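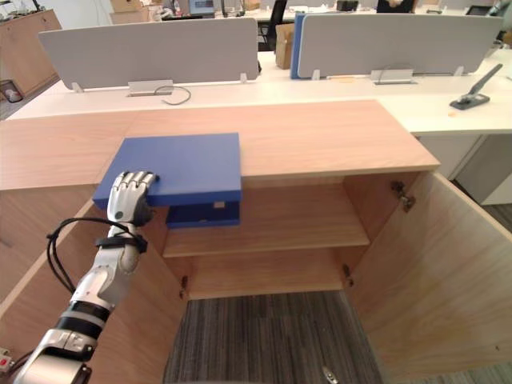

Rhubarb crumble takes the top prize at Derside pudding night

What a night for fruit puddings! Derside's spring pudding evening filled the village hall on 26th April, and after a very long and very happy bout of tasting, first place went to a rhubarb and ginger crumble baked by Imke Janssen of Carley Lane.

There were 281 bowls handed out before the custard ran dry, which beats last year by a comfortable margin, and the queue for seconds went right out of the door and past the bike racks. Entries ranged from a steamed lemon sponge to a gooseberry fool so sharp it made people blink (in the best way).

Imke's winner is simple stuff. She roasts the rhubarb with orange juice and a little brown sugar, drains off the syrup, then scatters over a rough topping of oats, butter and chopped stem ginger. The syrup goes back on at the table, hot and bright pink, and it's gorgeous.

"I nearly brought the apple one," she said afterwards, still holding her wooden spoon trophy. "Then the rhubarb came up all at once and that settled it."
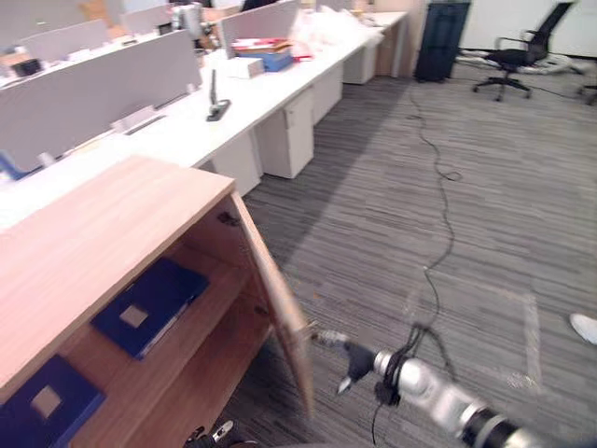 Can you make the crumble with frozen rhubarb?
Frozen works well, as long as you roast it straight from the freezer and give it an extra 5 minutes in the oven before draining.

Second place went to Corrado D'Amico for a pear and almond tart with the thinnest, crispest pastry of the evening. He makes it in a battered old tin and swears by chilling the dough overnight. Third was Ingeborg Sperling's baked semolina with sour cherries, a pudding plenty of people hadn't tried before and quite a few went home determined to make.
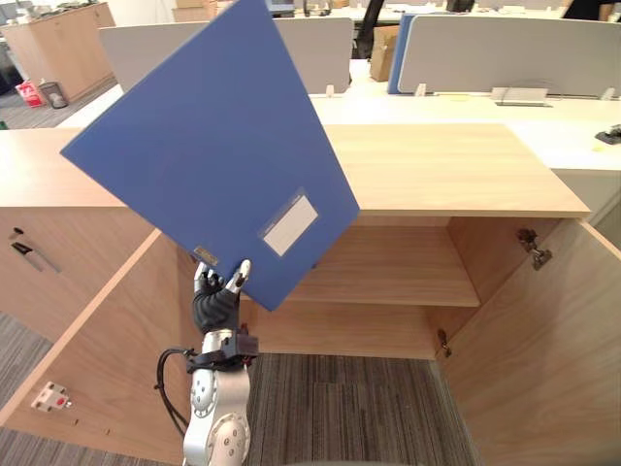 The cherries were bottled last summer and kept in their own juice, so there was no need for extra sugar, and the semolina had a lovely wobble to it. One judge, Abdul-Rahman Atinga, went back three times and was still talking about it while the chairs were being stacked.

Ticket sales and the raffle raised £536 towards a new oven for the hall kitchen, where the present one only heats properly on the left-hand side. The raffle hamper, packed with jams and a huge fruit loaf from Zamani bakery, went to Imke Böttcher.

All the recipes from the night are being typed up and will be pinned on the hall noticeboard, with copies at the Zamani counter. The next pudding evening is in January, with a marmalade theme, and entries are open to bakers of any age.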